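Amber Timmermans
30 December 2023

Spent the quiet week between the holidays teaching a robot arm about a box. A thread, for anyone who thinks this job is glamorous.

The goal for the first batch was 383 examples. One example is one person steering the arm through one small job, start to finish, while everything gets recorded. Then you do it again. Then you do it again with your other hand holding a sandwich.

The job is a cube and a cardboard box. I could tell you it stands in for warehouse work. Geert Desmet does tell people that, and he has a slide. To me it's a cube and a cardboard box.

I drove the arm for over 17 hours in total. My shoulder has opinions. My shoulder also learned faster than the model did, and I didn't have to label it.

Things I had written in the plan back in July: "vary the starting position of the cube." Things I found when I plotted the starting positions: a tight little cluster right where my arm likes to reach. Apparently I contain one idea.

So Saimi Manninen made me a list of spots, shuffled, and I had to put the cube where the list said. I resented it for an hour. The plot looks much better now and she has been very decent about it.

The other thing you learn is how many ways there are to be slightly wrong. Come down a touch early and you're on the rim. I used to throw those out. Jeanine Wouters asked me to keep the ones where I recover, so the model sees somebody getting out of trouble. I have supplied her with plenty of trouble.

Same box throughout, torn wall and all. I offered to cut a neat one and got voted down. The model is called Tusari and Tusari will take the box it's given.

A few from the table:

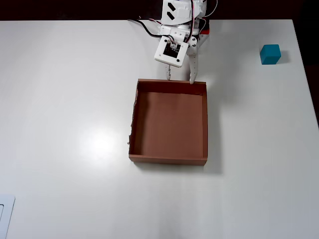
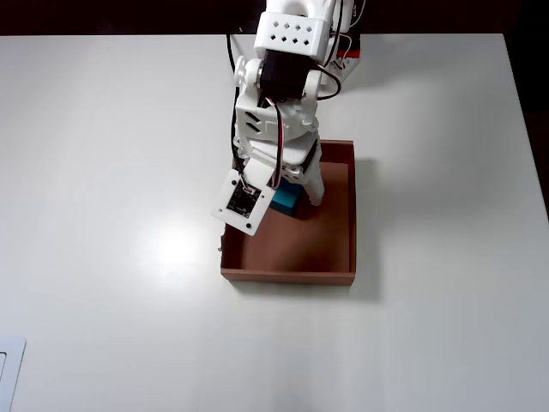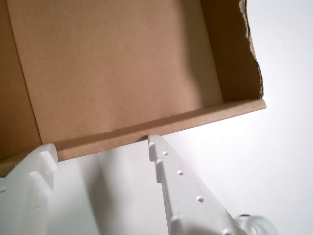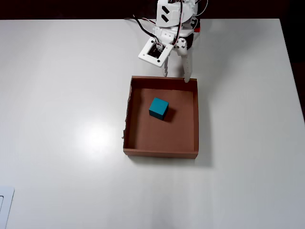
Anyway, the labels. Every run gets a yes, a no or a "sort of", and the "sort of" pile is where friendships go to die. Liesbeth Dekker and I went through the same 17 runs separately and disagreed on 7.

Four of those were the same argument: if the cube ends up where it should but you got there by shoving it, is that a yes? Liesbeth says yes, the cube doesn't care. I say the model will learn to shove. We have written "ask Geert" next to all four, and Geert is skiing.

Someone asked whether we could skip all this and do it in simulation. We have a simulation. In the simulation the cardboard is perfectly stiff and the cables never get in the way, and I do very well there.

Next up is training on what we've got — then I find out which of my bad habits it picked up first. My money is on the pause before closing the gripper. I do it every single time and I have no idea why.

Back to the box. Replies will be slow, I need both hands.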